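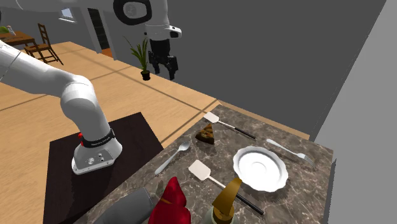

Re: Tirngate on the handheld, worth buying again?

Qianru Liao wrote:

> I finished Tirngate on PC a couple of years ago and liked it a lot, but I
> never got far into the endless mode. The handheld version is on sale until
> the end of June and I'm thinking about picking it up for the train. Does
> anyone know if it's the same 82 levels, or did Virkora add anything? Also,
> are the controls any good without a mouse? I remember the later boards
> needing a lot of quick clicking.

I bought it last month and have put in nearly 16 hours, so I can answer most of this.

It's the same 82 levels in the same order. There is one new mode, called Relay, where you play four short boards back to back and your leftover tiles carry over to the next one. I like it more than I thought I would. A run takes me less time than a bus ride, and it saves between boards if you have to stop. The endless mode is unchanged as far as I can tell, including the bug where the multiplier drops if you pause during a chain.

Controls are mixed. The touch screen works fine on the small boards. From the Jelínek chapter on, the tiles get small and I kept picking up the wrong one. I switched to the stick and shoulder buttons for those. You can jump the cursor a full row at a time by holding the left shoulder, which the tutorial doesn't mention. The timed boards are still harder than they were with a mouse. Level 61 took me an evening.

Your PC save won't transfer. I wrote to Virkora support and they said no plans for it. You do start with everything unlocked in the color options, so the high contrast tiles are there from the beginning. Turn those on. The default blue and purple are hard to tell apart on the smaller screen.

> Is the music still the same loop?

Mostly. There are a few new tracks in Relay and the old ones everywhere else. You can turn the music off and keep the sound effects, which you couldn't do on PC before the last patch.

If you only want the main levels again, I would skip it and play the copy you have. If you want something for the train, get it at the sale price. I would also look at Cirnanham, which is a similar kind of tile game and was built for touch from the start. The puzzles are easier but I never had a problem hitting the right piece.

My best endless score so far is on the list's score page if you want something to beat. It isn't very high.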